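4. Setting up a cutlery sorting episode

This section walks you through laying out the table for the Nandby sorting benchmark, from a cleared work surface to the first recorded episode. Plan on 25 minutes the first time. After that it goes quickly, and it's a pleasure to run!

The method behind it is simple to state. We train one policy on messy layouts only, where pieces cross, touch and point every which way, and then test it on both messy and neat ones. Auður Zoëga tried this first on the Jareo set, 731 episodes in all, and the policy that had only seen clutter did better on neat tables than the one trained on them. We were thrilled, and a little suspicious, so we repeated the runs at Brorkham and got the same order. Your layouts matter more than anything else in this guide.

Before you start

You need both arms homed, the divided tray, and the bin of mixed forks, spoons, knives and sticks. Check that the Boonyarit recorder shows a green status line.

CAUTION: Keep your hands off the table whenever the arms are enabled. Use the pause pedal before you reach in, even for a single fork.

Steps

4.1 Press the pause pedal and wait for the status line to read HELD.

4.2 Place the tray near the back edge of the table with its compartments running side by side. It must be empty at the start of every episode.

4.3 Take a mixed handful from the bin and drop it from a low height onto the open part of the table. Spread the pieces with the flat of your hand, but don't straighten them.

4.4 Look for crossings. A training layout needs at least 2 pieces lying one over the other. If there are none, pick up a knife and lay it across a spoon.

4.5 Leave close neighbors alone. Thin pieces lying side by side are the hardest grasps in the whole benchmark, and we want plenty of them.

4.6 Check that each arm can reach a piece on its own side. Anything that has rolled off the table goes back in the bin.

4.7 Check the cables. They should loop freely over the grippers with enough slack for a full wrist turn.

4.8 Step back, release the pedal and press RECORD.

4.9 Drive the arms through the sort. Either arm may go first, and both may hold a piece at the same time - the policy learns a lot from those moments.

4.10 Press STOP when the last piece is in the tray. Mark the episode KEEP or DROP before you clear the table.

NOTE: A fumbled grasp is not a reason to mark DROP. Regrasps are some of the most useful data you can collect. Drop an episode only if an arm faults or someone reaches in.

NOTE: Fork direction counts as part of the layout. Mix them so that some tines face the tray and some face away.

How many episodes

Some 200 episodes are enough to see the effect clearly on a fresh policy. Below that the curves are noisy, though still fun to watch. Evaluation layouts are described in section 5 and must never be used for training.
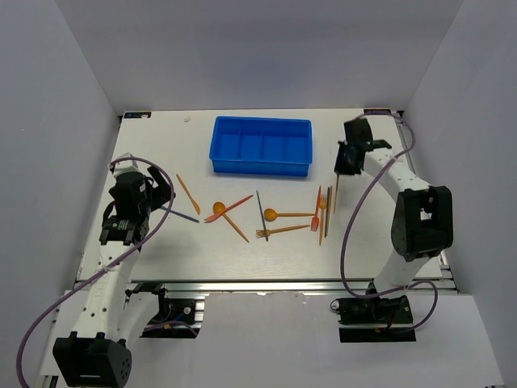 Figure 4. Mixed layout in front of the divided tray, with a stick in the right gripper.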